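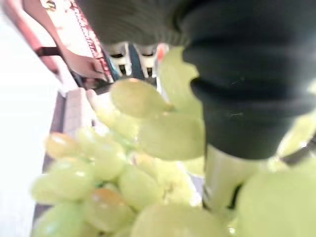

Figure 2. Pale green grapes at close range, some berries with tan or brownish patches near their ends.

4.2 Fruit on the low table

We come now to the part of the study that gave us the most pleasure to write up, the food and drink that people set out on the low table in the sitting room. The literature on domestic hospitality has had plenty to say about the dining table, with its fixed places and its long history of manners, and rather little about the coffee table, where almost anything may land and where a plate of fruit can share the surface with a remote control, a library book or a stack of unopened mail. Our Borness households (13 of them, all visited in December) were generous in letting us sit with them and watch how this surface filled up and emptied over the course of an evening.

Grapes turned up again and again in the household diaries, and we think it's worth dwelling on why. A bunch of grapes needs no knife and no peeling, and it can be shared among several people without anyone having to divide it beforehand. One participant called it "the fruit you can put down and forget about," and we found ourselves repeating that phrase all through the coding. The diary entries also show how closely people look at a bunch before they serve it. A browned tip or a blush on the skin, of the kind visible in Figure 2, was mentioned often, sometimes as a fault to be turned toward the back and sometimes (more fondly!) as a sign that the grapes would be sweet.

Where the bunch goes is a second question, and the answers were more varied than we had expected. In the earlier Petstead interviews, fruit was nearly always described as belonging in a bowl, and the bowl as belonging to the kitchen. The Borness diaries describe looser habits. Fruit was put on a dinner plate, on a folded napkin, or straight on the tabletop, and the same household might do all of these within one week.

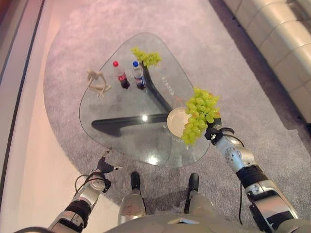 A plate, in our reading, does two jobs at once. It keeps the fruit off the surface, a matter of some feeling among owners of glass tables, who wrote at length about smears and rings, and it also tells visitors that the food is meant for them. Several diarists said that guests would help themselves from a plate without asking but would hesitate over a bunch lying loose, as if it had been left there on the way to somewhere else. Drinks worked a little differently. Soda and water were often brought in still in their bottles, and very few people felt that a bottle had to be decanted before it could be offered.

Ornaments complicate matters in a way we find rather charming. Most diarists kept at least one small object on the low table all year round, and when food arrived they moved it over a few inches and left it in company with the snacks. We coded these entries under the heading "making room," following the scheme developed for the Sirko project, and we return to them in Section 5, where we compare them with the entries on clearing up at the end of the night.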